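ベッドの上でたたむ

文 クルスーム・バット(Kulsoom Butt)

私が日本で最初に借りた部屋には、テーブルがありませんでした。洗濯物をたたむ場所は床かベッドしかなく、床は冬に冷たいので、ベッドになりました。あれから引っ越しを二回しましたが、今もベッドでたたんでいます。テーブルは買いました。その上にはいつも本と郵便物があります。

母の家では、洗濯物は大きな木の台の上でたたむものでした。台の角に袖をそろえ、手のひらで強く押す。アイロンはそのあとです。母がもし私の部屋に来たら、ベッドの上の白いシャツを見て、何も言わずに自分でもう一度たたむと思います。

ベッドでたたむ人は、思ったより多いようです。この記事のために、同じ建物に住む人たちや、昔の職場の友だちに聞いてみました。「立ったままベッドに置いてたたむ」という人と、「ベッドに座って、ひざの上でたたむ」という人がいました。ソファの背中を使う人も一人いました。

ベッドには困ったところがあります。柔らかいことです。布団の上に布を広げると、下からしわが入ってきます。手で押しても、押した分だけ沈みますから、しわは横へ逃げるだけです。私は長い間、これは自分の手が下手だからだと思っていました。

そこで、敷くものの話になります。

駅の近くに、グリッツ(Guritz)という小さな生活用品の店があります。去年の九月、そこでつなぎ合わせる形のマットを見つけました。四角い板を一枚ずつはめて、好きな大きさにするものです。一枚353円でした。隣に329円のものもありましたが、指で押すとすぐに跡がついて、なかなか戻りませんでした。差は24円です。私は硬い方を選びました。

店の人は「お子さんの部屋ですか」と聞きました。ベッドの上に敷くのだと答えると、少し考えて、「それなら端のギザギザは切らない方がいいですよ。あとで足せますから」と教えてくれました。これは正しい助言でした。最初に買った枚数では、シャツはたためても、シーツには全然足りませんでした。

使い方は簡単です。掛け布団を足もとに寄せ、マットを置いて、その上に布を広げます。完全に平らにはなりません。ベッドはやはりベッドです。それでも、布の下に線がある、というのがよいのです。マットの継ぎ目が定規の代わりになります。シャツのすそを一本の線に合わせ、肩を次の線に合わせると、目だけでそろえるより早く終わります。

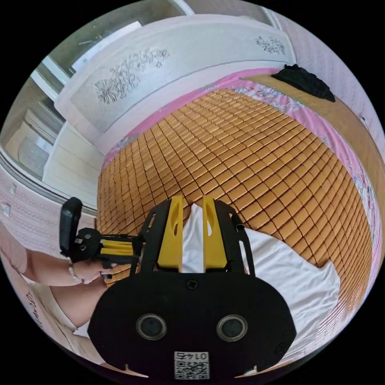
マットを敷いたベッドの上で。つまみ上げた白い布が、小さな山になっている。

布の持ち方についても書きたいと思います。洗濯物をかごから出すと、たいてい丸まっていて、どこが角かわかりません。急いでいるときは両手で振って広げますが、白いものは軽いので、広がった後にまた曲がって落ちます。私は最近、一か所だけつまんで、ゆっくり持ち上げます。持ち上げると、布は自分の重さで下がって、角や縫い目が見えてきます。見えた角をもう片方の手で取ります。日本語では「つまむ」と「つかむ」が違う言葉ですが、たたむ仕事は、ほとんど「つまむ」の方だと思います。この違いを覚えるのに、私は何年もかかりました。

白い布だけを先にたたむ、という習慣は、ンワチュク(Nwachukwu)という仕立て直しの店で習いました。店は私の家から自転車で坂を一つ越えたところにあります。ズボンのすそを3,000円で直してもらったとき、奥の棚がきれいなので、つい聞いてしまいました。「白は最初。手がまだきれいだから」という返事でした。色の濃いタオルを触ると、指に細かい糸くずがつきます。そのまま白いシャツを触れば、糸くずはシャツに移ります。言われてみれば当たり前のことですが、私は三十年以上、考えたことがありませんでした。

私の順番は、今はこうです。白いシャツ、白いタオル、薄い色の服、濃い色の服、靴下。靴下は最後にして、座ってやります。疲れているときは、靴下はかごに残します。翌朝そこから二つ取ってはけば、それでよいのです。

困るのは、途中で眠くなることです。テーブルの前なら眠りませんが、ベッドは体が覚えています。私は何回か、たたんだタオルの横で朝まで寝てしまいました。マットの継ぎ目の跡が頬についていて、午前中ずっと消えませんでした。同じ建物の人にこの話をしたら、「私は洗濯物を掛けて寝たことがある」と言われて、少し安心しました。

たたみ終わった後のマットの置き場所も、最初は考えていませんでした。重ねるとかなり厚くなります。今はロルナネロ(Rornanero)の布袋に入れて、たんすの横に立てています。1,000円の袋で、本当は雑誌を入れるものらしいのですが、ちょうどよい幅でした。持ち手が長いので、片手で引き出せます。はめたままの列を二つに折って入れますと、次の日にすぐ敷けます。

マットの掃除は、ぬれた布でふいて、窓のそばに立てておくだけです。継ぎ目に細かいほこりが入りますので、月に一度くらい全部外して、古い歯ブラシでこすります。このとき、はめる順番を変えると、いつも同じ所だけがへこむのを少し防げます。

シーツの方は、まだうまくできません。ゴムの入ったシーツは、マットを足しても、線に合わせる角がないのです。四つの角を重ねて手に入れる方法を友だちに二回見せてもらいました。見ているときはわかりますが、家で一人になると、三つ目の角で必ず裏と表が反対になります。今週も丸めて、棚の一番上に押し込みました。

(生活誌「ズミサウ」Zumisau 掲載)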